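# Hinano: container handling by hand guiding and remote control

Hinano is a set of demonstrations in which a person shows a robot arm how to approach, grip and move large containers by the rim. We recorded it in our workshop for one purpose, to train the small policies of the Plollel project, and we share it now because two other groups asked for it.

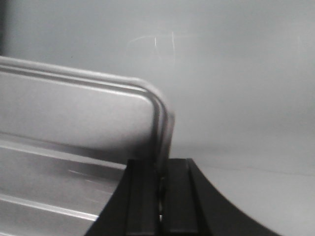
The release holds 421 episodes. Of these, 278 are in the training part. The rest is kept for testing, and we ask you kindly to leave it untouched until your method is fixed.

## How the demonstrations were made

There are two ways of teaching in this set, and the field `mode` tells which one was used.

**`guided`**: The operator holds the arm with both hands behind the wrist and leads it through the task. The arm is in gravity compensation. The gripper is opened and closed with a foot pedal. Before June we used a button on the wrist, but pressing it moved the arm a little at the worst moment, so those recordings were all thrown away.

**`remote`**: The operator sits at a desk with the Virk handle and sees only the wrist camera and one side camera on a screen. He or she cannot look directly at the robot. We did this on purpose, so that the operator has no more information than the policy will have later.

Operators were Herman Pelupessy and Zeeshan Chaudhry. Both worked in both modes. Herman is left-handed, and you will notice in the guided episodes that his approaches to a corner come more often from the other side. We did not correct for this. If it matters to you, filter by `operator`.

## Tasks

| name | what the operator does |
|---|---|
| `rim_approach` | bring the open or closed fingers near the rim and stop |
| `rim_grip` | close on the rim and hold until the tone |
| `pull_short` | grip the rim and pull the container towards the base |
| `turn_corner` | push at a corner so that the container rotates on the surface |

In `turn_corner` the gripper stays closed from start to end. Please do not treat the gripper channel in this task as an action to be learned; it is constant, and one of our early models learned from it to never open again.

## What is inside an episode

Each episode is one folder:

```
episode/
 wrist/ images from the wrist camera
 side/ images from the side camera
 joints.csv joint positions and commands
 gripper.csv opening, commanded and measured
 meta.json task, mode, operator, result, remarks
```

All clocks come from the same computer. The wrist images arrive a little later than the joint values, and we have not shifted them. The script `align.py` does it for you with the delay we measured, or you can give your own value with `--delay`.

In guided episodes there is no real command, as the person moves the arm. The command columns in `joints.csv` are then filled with the next measured position. Many readers of the first version overlooked this, so I write it also in `meta.json` now.

## Result labels

`result` is one of `done`, `partly` and `failed`. The operator gave it directly after the episode, and the other person checked it later from the side camera. When they did not agree, the label is `partly` and the reason stands in `remarks`. Failed episodes are included. They are useful for recovery, but do not mix them into plain imitation without thinking about it.

## Known problems

- The wrist images are soft. The lens is fixed and was set for a longer distance than the one at which most gripping takes place.
- Light containers against a light background have weak edges. Methods which depend on depth from images have difficulty with the rim.
- When the fingers come close to a corner they cover a part of it, and the side view is then the better source.
- Episode 205 has a gap in the joint data. The images are complete.
- Remarks are partly in Dutch. Translation is welcome.
- In the remote mode the first attempts of both operators are slow and hesitating. We kept them. The field `practice` is true for these.

## Loading

```
pip install -r requirements.txt
python load.py --task rim_grip --mode remote --split train
```

The loader needs Python 3. To view an episode with both cameras side by side, use `view.py` and the folder name. The space key stops and continues, and the arrow keys go one image back or forward.

For conversion to the Markar format there is `to_markar.py`. It writes the guided and the remote episodes to separate files, as the meaning of the command is different.

## Changes

Version 3 adds the `practice` field and repairs the gripper opening, which was stored with the wrong sign for part of the remote episodes. If you trained on an older version, please download again.

## Questions and corrections

Open an issue and mention the episode folder and the task. Zeeshan looks after the loader and the conversion, Herman after the recordings and labels.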